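Brushless or Brushed? Questions We Keep Getting at the Plencombe Off-Road Club

Last updated 11 August 2019 by Amrit Kennedy

These are the questions that come up at sign-in, in the pits and in the club inbox. The answers are mine. If you sell motors for a living you may not like some of them.

Do I need a brushless motor to race with you?

No. We run a brushed class and an open class. Most people who tell a newcomer that brushless is a must have forgotten what their own first season looked like. If your truck came with a brushed motor and it still pulls, race it.

Will brushless make me faster?

On the straight, yes. Around the whole lap, I doubt it. Our track has one straight worth the name and a lot of corners, and the extra speed mostly gets people to the first corner sooner and into the pipe harder. Look at your lap times over a full five minutes before you spend anything. If your best lap and your average lap are far apart, the motor isn't your problem.

What does the "kV" number mean, and is bigger better?

It tells you how fast the motor wants to spin for each volt you feed it, with no load on it. It says nothing about how well it's made. A bigger number with the wrong gearing gets you a hot motor and a short run. I'd treat anything printed in large type on the box with some suspicion, kV included.

The Onda system says it's waterproof. Is it?

Define waterproof. The Onda speed control in our loaner truck has been through wet grass and puddles and still works. The bearings in the motor did not enjoy it nearly as much. The leaflet says you can run it in the wet and then, in smaller print, tells you to dry and oil everything afterward. So plan on doing that, and don't expect the word on the label to cover you when the can rusts.

Sensored or sensorless?

Sensored motors are smoother from a dead stop. If you drive a crawler you'll care. If you drive a buggy and are on the throttle from the tone to the flag, you may not notice, and I have yet to meet the person at our club who could pick one from the other without looking for the extra cable. That cable is also one more thing to pull loose. Buy sensored if the price is close, and skip it if it isn't.

What pinion should I start with?

The one in the manual. Then go down a tooth if the motor comes in too hot to keep a finger on. Please don't go up two teeth because somebody on a forum said the stock gearing was "conservative." He won't be paying for your motor.

Set the mesh with a strip of notebook paper between the gears, tighten the screws, pull the paper out and turn the spur all the way around by hand. Check more than one spot. Cheap spur gears are rarely round.
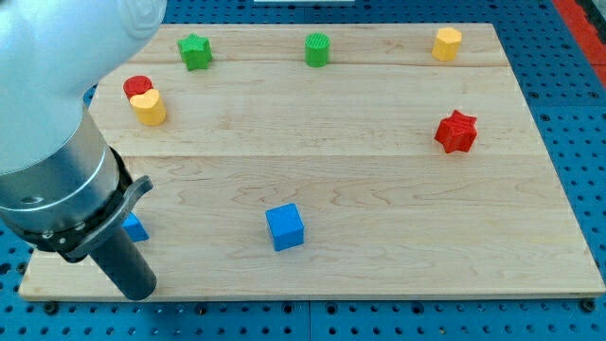
Wooden board on a blue perforated table.

Can I keep my old batteries?

Maybe. Old NiMH packs will turn a mild brushless motor, but they sag, and then you'll blame the motor. If you move to LiPo, your speed control has to have a low-voltage cutoff and it has to be switched on. Check that yourself. I've seen controls sold as "LiPo ready" that left the box with the cutoff set to off.

LiPo packs are charged in a bag at our track, with you standing there. This one isn't up for debate.

Is the Sengar budget combo any good?

It's cheap and it runs. The one I tried cogged badly at low speed and the fan rattled from the first pack. Other members say theirs are fine. I'd put it in a basher and keep it away from a race car, and I wouldn't count on the warranty until I'd heard from someone who got a part out of it.

What about the Flurkura programming card? Do I need it?

You can set everything by holding the button and listening to beeps, if you have the patience. The card saves time. It does not "unlock" performance, whatever the ad says. All the same settings are in there either way. Two things are worth changing on day one: the cutoff and the drag brake. Leave timing and punch alone until you can put in 30 clean laps.

Do you check motors at tech inspection?

In the brushed class, yes. We look at the can and the label and will ask you to open it if something seems off. In the open class we check battery voltage and that the body is mounted. There was talk last October about a kV limit for open. It didn't pass, and I wasn't sorry, as we have no good way to test it and I don't trust labels.

I bought a used motor. How do I know it's OK?

You don't, really. Spin the shaft and feel for grit. Push it in and out, and if it clunks, the bearings or shims are worn. Smell it. "Only run twice" appears in nearly every listing, and I give it no weight at all.

Who do I ask if my question isn't here?

Find me in the pits or write to the club at PO Box 2518, Plencombe. Bring the car if you can. I can't diagnose "it makes a noise" by mail.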